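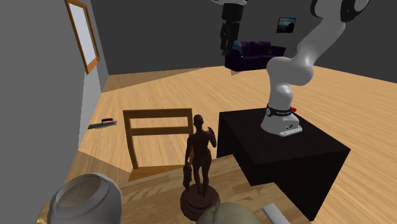
*Vol. 10, No. 3, p. 69*

# Visit report: the simulated cell at Clarnlow

2024-08-05

The Clarnlow site runs two kinds of robot cell. The physical ones are on the ground floor, behind fencing, and were shut down for belt changes during our visit. The other kind exists only on the servers upstairs, and the open afternoon was given over to one of them, known in the building as Utard. It is a single arm on a pedestal in a furnished room, and it has a maintenance log as long as any cell downstairs. Most of the session dealt with how that log gets written.

## Layout

Utard has a white arm on a black, box-shaped pedestal. A thin flat plate sits between the base housing and the top of the pedestal, close to one edge. Staff treat that plate as the reference for the whole cell. The pose of the arm is stored relative to the plate, the plate relative to the pedestal, and the pedestal relative to the floor. When someone moves the pedestal, the arm follows and nothing else has to be edited.

This was not so in the first build. The arm and pedestal were placed separately in room coordinates, and a correction to one was often not made to the other. The result was a base sunk slightly into its support, with the solver pushing the two bodies apart at every step. The log entry for it reads "arm hums at rest." The repair was to make the joint between plate and pedestal fixed and to switch off collision checks between those two parts only.

The near corner of the pedestal lies very close to the light wood tabletop, and from the overview camera it appears to lap over the far edge. Visitors asked whether the two bodies intersect. The answer was that the view alone does not settle it, and that the contact report is the thing to read. The start-up check lists every pair of bodies already touching before the arm moves. A pair that is not on the allowed list stops the run.

## Objects and collision shapes

The room has a chair, a dark purple sofa, pictures or panels on the walls, and a number of smaller items. Each has a visual mesh and a simpler collision shape, and nearly all the repair work is on the second. The current library has 122 entries, of which 69 have had their collision shapes rebuilt by hand.

The brown statuette on the tabletop was used to explain the procedure. It is a standing human figure with one arm bent, a cloth hanging from the other hand, and a round base in two steps. A single convex hull around such a shape fills in the gap at the elbow and most of the space beside the cloth. Fingers closing on it would stop in open air. The rebuilt version is divided into 10 convex pieces, with the base handled as two short cylinders. The cylinders matter more than the figure. If the lowest one is not flat to the table, the object creeps during long runs.

Wide-mouthed vessels such as the large gray pot have the opposite fault. A hull closes the mouth, so anything lowered in rests on an invisible lid. Pots are therefore built from a ring of wall segments and a floor disk. The chair back, with its open frame, is made up of one box per rail and post.

Thin objects get a minimum thickness. The flat gray tool with the red handle, lying on the floor by the left wall, belongs to this group. Before the limit was set, thin blades dropped from table height could pass through the floor between two time steps. The fix padded the collision shape and left the visual mesh alone. Halving the time step also cured the problem, but it doubled the run time and was dropped.

## Gripper

The gripper has dark finger assemblies below a short white section. It receives more attention than any other part of the cell. Three values are checked after every software update: finger friction, closing force and the damping on the finger joints. They are kept in one file under version control, and a change to any of them needs a note giving the old value and the test used.

The standard test is plain. The arm lifts a block, holds it for some 10 seconds, and sets it down. Slip is measured between block and fingertips. A drift above the limit sends the update back. The January update failed in this way after a change in how the solver combined friction values for two surfaces, and Utard stayed on the older release until the finger file had been retuned.

## Lighting and surfaces

Lighting is treated as a maintenance item too. The floor shows a bright strip and a darker band of shadow, and the white base stands against a matte black pedestal top. Staff want contrasts of this kind kept stable between releases, as a renderer change can shift exposure without raising any error. A set of reference renders is compared after each update. Differences are reviewed by eye.

## Routine

The upkeep schedule is posted next to the server room door:

- Every run: contact report at start-up, joint limits, log of solver warnings.
- Weekly: block lift test, reference renders, disk space.
- After each update: gripper file, full object drop test, reset test.

The reset test puts every object back in its stored pose and lets the room settle with the arm parked. Anything that moves more than 3 millimeters is flagged. Round-bottomed pieces account for most of the flags.

The object editor is called Ekesari and the scheduler Dehghan. Both were written on site. Ekesari displays the collision pieces in flat colors over the visual mesh, and we found it the most useful tool shown. Dehghan queues the tests overnight and had one failure waiting when we arrived, a vase that had rolled during settling. The repair took a few minutes: the underside was given a small flat, the object was saved, and the reset test was put back in the queue.

## Points for our own cell

We place our arm and its stand separately, as Clarnlow did at first, and should change that before adding furniture. A start-up contact report would be easy to add. The hand-built collision shapes are a larger job, and we have asked for the notes on vessels and thin tools. The physical cells are to be shown at the next open afternoon, once the belts are in.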